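4.2 Gripper comparison in simulation
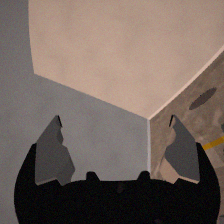 We compared two grippers, the Cuervo and the Menden, on the same simulated arm and with the same controller. Each gripper was run for 300 trials in the Plisisau room set, which we used without changes to its walls, textures or lighting. The wrist camera was fixed to the gripper mount and moved with it, so the fingers stayed in view for the whole trial.

Figure 2. Wrist camera view in simulation, with the fingers apart and a corner of the room behind them.

A trial started from a random arm pose. In many of these poses the camera pointed at a wall or the ceiling, and the controller had to turn the wrist until the target object came into view. We kept these starts in the test. Trials in which the object was not found within 30 seconds were scored as failures and were not repeated.

The fingers and the gripper body block part of the camera image. To measure how much this matters, we ran every trial a second time with the gripper hidden from the camera but still present for contact. The Moment controller received the same image size in both cases. It was trained only on images with the gripper visible, so the hidden condition also tests how it handles a view it has not seen before.

Finger opening was set to its maximum at the start of each trial and was not changed until the controller gave its first close command. Contact settings were the same for both grippers. We did not tune friction for either one, and the grasp results in the next section should be read with that in mind. Search time and grasp success are reported separately.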